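Oiling and Caring for a Butcher-Block Workbench Top

Posted Tuesday, April 20, 2021

I love a wooden bench top. It's kind to your hands, it's kind to whatever you set down on it, and when it starts to look tired you can bring it right back in an afternoon! You need mineral oil, a soft brush, a few cotton rags and a sheet of fine sandpaper.

Step 1. Clear the middle first

Work on the open part of the top before you touch the edges. Small parts can go in a bowl while you brush away the dust, always along the grain. Then wipe with a damp rag, wrung out hard. 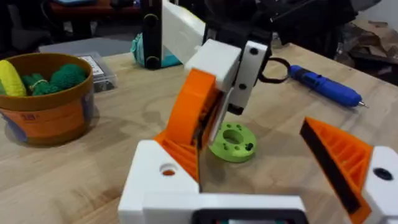 Reader comment from the Vikano forum: does dish soap hurt the wood? I've used a drop of it in warm water for years and my top still looks great.

A drop is fine. Just go over it again with plain water and let the top dry overnight.

Step 2. Deal with the stains

Sand dark spots lightly, with the grain, and feather out past the mark so you don't leave a dip. Old stains may only fade, and I'm happy to leave them - a bench is for using. Lift cables out of the way as you go, so you aren't sanding around them. 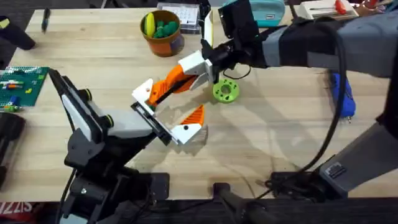
Another reader wrote in to say that a card scraper beats sandpaper on glue drips, and that it leaves far less dust to clean up.

I tried it on my own bench in March and I'm sold. Keep the scraper nearly upright and take short strokes.

Step 3. Oil it

Pour a little oil on a rag and rub it along the strips, one section at a time.
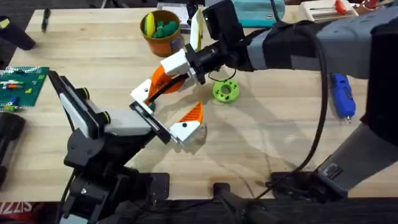
Give it 7 hours, then buff off whatever hasn't soaked in. A second coat the next day makes a huge difference on a dry top, especially on the end grain - go generous there! Lay the oily rags out flat to dry before you put them away.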